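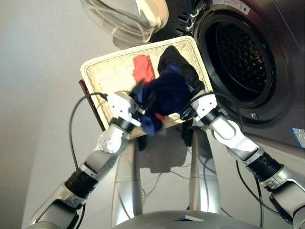

4.3 Observations from the open day

The open day was held in May at the Driltell site, in the domestic test room on the ground floor of the Manolakis building. It formed part of the public programme of the Stollel project, whose wider aims are set out in Section 1. Visitors entered in small groups through the north door and stood behind a floor line while the Vasoleo platform carried out the laundry task. Attendance over the day came to 22 invited guests, most of them from housing providers and home care services, together with members of the public who had booked in advance.

The task was the same one used in the laboratory trials reported in Section 4.1. The robot is asked to bring a laundry basket to a front-loading washing machine and to move the clothes from the basket into the drum. The door of the machine is opened beforehand by a member of staff. No attempt was made to simplify the clothes for the occasion. The load was drawn from the ordinary stock of the test room, and garments were placed in the basket without folding or sorting.

Each demonstration had 2 stages. In the first, the basket is held with both arms and brought close to the door opening. In the second, garments are gripped and moved over the rim. A member of the research team gave a spoken commentary throughout and took questions at the end of each run. Visitors could also follow the work on a monitor beside the floor line, which showed the head camera view and the wrist camera view in turn.

Holding the basket presents a difficulty that was not fully foreseen in the design of the task. A soft garment lying over the rim can be pinched together with the wicker, so that the hand has hold of the basket and the fabric at once. In the laboratory trials this was recorded as a minor fault and the run was allowed to continue. Visitors with experience of care work took a different view of it. Several remarked that a person doing the same job would often do so on purpose, to stop a sleeve or a trouser leg from trailing on the floor. The fault category has been kept in the present paper for the sake of comparison, but the point will be considered when the scoring sheet is next revised.

The wrist camera view drew the greatest number of questions. Figure 5 gives one such view, with dark clothing in the pale basket, the rim of the basket close to the door seal, and direct sunlight falling across part of the surface below the machine. Visitors were surprised by how little of the drum can be made out from this position. Its interior is almost black, while the sunlit weave of the basket loses much of its texture. The robot must therefore work between a very bright area and a very dark one within a small distance.

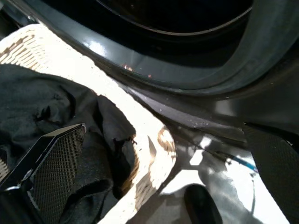
Lighting of this kind is common in homes and rare in our laboratory, where the blinds are normally kept closed. Of the 3,190 training runs collected before the open day, only a small share were made in direct sunlight. The blinds were left open on this occasion at the request of the host, so that visitors could see the room as it would be used. We regard this as a fair test of the system, although the results cannot be compared directly with those of Section 4.1 and are not included in the tables.

Dark garments raised a related matter. Where folds in black or navy cloth show little contrast, the choice of gripping point depends largely on the outline of the garment against the basket. One visitor asked whether a lighter basket had been chosen for this purpose. It had not. The basket was bought for its stiff rim, which suits the hands of the Vasoleo platform, and its colour played no part in the decision.

Written comments were invited on a short form. The form asked 2 questions, one on the pace of the work and one on how comfortable the visitor would feel with the robot in the same room. Replies on pace were mixed. A number of guests found the robot slow, and others thought a slow pace proper in a home where people may be walking about. On comfort, the most frequent request was for a clearer sign that the robot was about to move its arms. At present a tone is given at the start of the run only. A second tone, given before each change of stage, has been added to the software and will be used in the home trials described in Section 5.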